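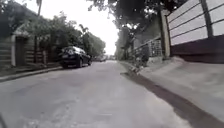
Our council wants to stop sending paper rates notices. From September, every household in Narkthorpe will get its notice by email unless it asks for the old kind, and those who ask will pay a fee for it. I think this is a mistake, and I say so as someone who has paid every bill online for years.

The case for the change is easy to follow. Printing and postage cost money. There are 3227 rateable properties in the shire and each gets four notices a year, plus reminders. The council has signed up with a billing service called Rustanel, which stores the notices and sends a text when one is due. For most people this will work well enough.

My objection is to the word "unless". A service that used to arrive without anyone asking will now have to be requested, and the request form is on the website. To stay on paper you need an account, and to open an account you need a mobile number and an email address. You can also go to the counter at the shire office, which is open weekday mornings. If you live out past Zarnmont that is a long drive to ask for a letter.

Olesia Yatsenko ran the post office agency in Kashyap Street for most of my adult life. She told me she used to read out rates notices to people who couldn't manage the print or the English. They would bring the envelope in unopened and she would tell them what it said and when it was due. She doesn't know how those customers would bring her a text message with a link in it, particularly when their own banks have told them never to open one.

The council surveyed residents before it decided. It had 300 responses, and 189 of them favoured going paperless. The survey was online. I don't suggest anyone meant to rig it, but you can't learn much about people who don't use the internet by asking the ones who do. A further 76 people wrote letters, most of them opposed, and the report to council dealt with these in a single paragraph under "other correspondence".
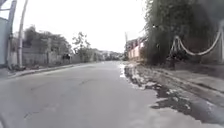 A long walk to the letterbox is still a shorter one than the trip to the shire office.

There is also the matter of what a notice is for. It is a demand for money, and late payment attracts interest. If I owe you something under law, the job of telling me so belongs to you. Putting it in a portal and expecting me to look moves that job on to me. When the email lands in a junk folder, the interest will still be charged, and I'll be the one on the phone explaining myself.

I would accept a discount for people who switch. Take a few dollars off the bill for anyone who chooses email and a good number will choose it. The ones who stay on paper would pay what they pay now. The savings would come in more slowly, and the council would have to put up with that.

Submissions close at the end of the month. They can be lodged through the website, or in writing, addressed to the chief executive at the shire office. I've posted mine.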